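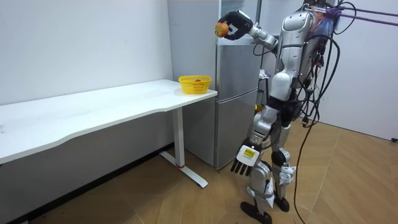
Can a robot learn to pick up fruit better if you only correct it when it goes wrong, instead of recording more full demonstrations?

In our tests it learned faster from the corrections, as long as it had a modest set of full demonstrations to start from.

Posted in: Learning and control > Manipulation
Thread started Thursday, November 3, 2022

quang_hau
That's the short version, now the long one, as a few people asked after my message in the Runton meet-up thread. I'm Quang Hầu, I work on the fruit and basket task at Dridthorpe, and I've been itching to write this up!

We began with 50 full demonstrations. Someone drives the arm from start to finish: reach, close, lift, move, let go. Train on that and you get a policy that looks lovely until it is slightly off to one side, and then it has no idea what to do, as nobody driving the arm was ever slightly off to one side. So for the second round we let the policy run and had the operator take over only when it was heading for trouble. The takeover lasts a few seconds, the operator gets it back on track, then hands control back. We collected 80 of those and trained again on both sets together.

Success on the basket task came out at 83 per cent. The comparison policy, which had the same amount of operator time spent on extra full demonstrations, was well behind. I was so pleased I made everyone watch the runs twice.

marrowfat
Lovely result. What counts as a success though? Fruit off the table, or fruit where you wanted it?

quang_hau
Fruit where we wanted it and the hand clear of it afterwards. If it drops on the way it's a fail, even if it lands somewhere sensible (it did once, and there was an argument).

gantry_kid
Not convinced yet, sorry. A correction starts in a hard spot by definition. So you've given one policy lots of practice on the hard bits and the other one lots of practice on the easy bits. Of course the first one wins. Does that tell us anything about corrections, or only that hard examples are worth more?

quang_hau
Fair point, and I half agree. I'd say the handy thing about corrections is that the policy finds the hard spots for you. When we sat down and tried to guess them ourselves we guessed badly. I was sure it would struggle with the reach. It was fine at the reach. Nearly all the trouble was in the last little stretch, once the fingers are down inside the basket and the rim and the fruit are both close by.
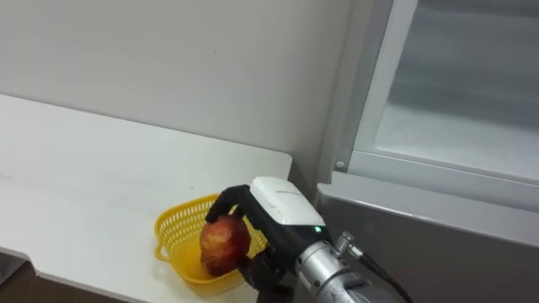
If one finger gets over the top and the other gets low enough, the grip tends to hold and the rest of the run goes well. If the lower finger stops early, the fruit rolls and you're chasing it into a corner. The first policy had hardly any examples of what to do about a rolling apple! The operators were too good. After the corrections it backs off, waits a moment and goes in again, and I still grin when it does that.

pelicanbend
The backing off is the bit I'd want to read about. Did you add that as a rule or did it pick it up?

quang_hau
Picked it up. No rule. Two of the operators do it by habit when they take over and it must have come from them.

gantry_kid
OK, then here's the test I'd like. Start your full demonstrations from the same awkward poses the corrections started from. Same operator time. If corrections still win, I'll eat my words.

marrowfat
Seconded, that's a proper control. Also how many kinds of fruit? We tried something similar in Ongate last year and ours fell to bits on anything it hadn't met.

quang_hau
Six, and the score is only for fruit it had seen in training. I haven't got a number I trust for new ones. Tôn (our training code, it'll be public once I've tidied it) saves every takeover pose, so gantry_kid's test is easy to set up, just slow to run. I'll have a go in December.

gantry_kid
Good stuff. I'm still betting the gap shrinks by half.

quang_hau
I'll take that bet!

pelicanbend
Could you put up the failed runs too, when you post the code? I learn more from those than from the good ones.

quang_hau
Yes, all of them. Give me a week or two to sort the file names out.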